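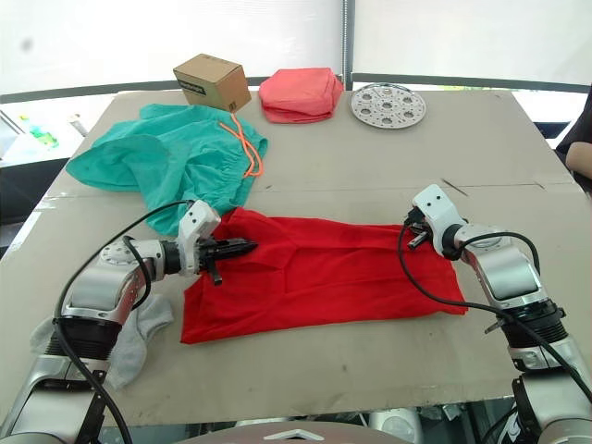 Dovitz Releases Flasanari 2.0, Planning Software for Two-Armed Handling of Clothing and Other Soft Goods

April release adds corner selection, shared-workspace planning and a replay tool for failed attempts

Dovitz, a developer of control and perception software for robotic handling, today announced the general availability of Flasanari 2.0. The release is intended for laboratories and integrators that use two-armed systems to sort, flatten and fold garments on an ordinary work surface.

Cloth remains difficult for automated systems. A shirt or a pair of shorts has no fixed shape, and the same item may look different each time it is put down. Earlier versions of Flasanari required the operator to mark grasp points by hand. Version 2.0 proposes them from the camera view, ranks them, and assigns one to each arm before any motion begins.

"Our customers asked for a planner that could work on a table with other things on it," said Tamunoemi Briggs, director of engineering at Dovitz. "A garment is seldom alone in a real workplace. The software has to find its edges, leave the neighboring items where they are, and keep two arms out of each other's way."

The new planner treats both arms as a single problem. One gripper may hold a corner while the other waits above its own grasp point, and the second arm closes only when the controller confirms that the first has a stable hold. If the hold is lost, both arms return to a safe height and the planner selects a new pair of points.

Flasanari 2.0 was developed with the support of Cirnik, which supplied test facilities and maintained the trial schedule. The perception model was trained on 4,000 recorded handling attempts covering 232 garments and household textiles. A further 3,000 attempts were set aside for evaluation and were not used in training.

The release also includes Sikder, a replay tool that places camera footage, joint positions and planner decisions on one timeline. Users can stop at any point in an attempt, change a setting and see what the planner would have chosen.

"Most of our time used to go into finding out why a grasp was missed," said Piyumi Matubbar, who leads the evaluation program at Cirnik. "We can now look at the decision itself and compare it with the alternatives the software rejected."

Dovitz provided early access to 43 sites before the release. Comments from those sites led to changes in the calibration procedure and to a simpler format for exporting logs.

Availability

Flasanari 2.0 is available now to all current license holders at no added charge. Sikder is included with the standard license. Installation notes and a guide to moving projects from earlier versions are provided in the customer portal.

About Dovitz

Dovitz develops software for robotic perception, motion planning and control, with a focus on soft and irregular objects. Its products are used in research, textile care and returns processing.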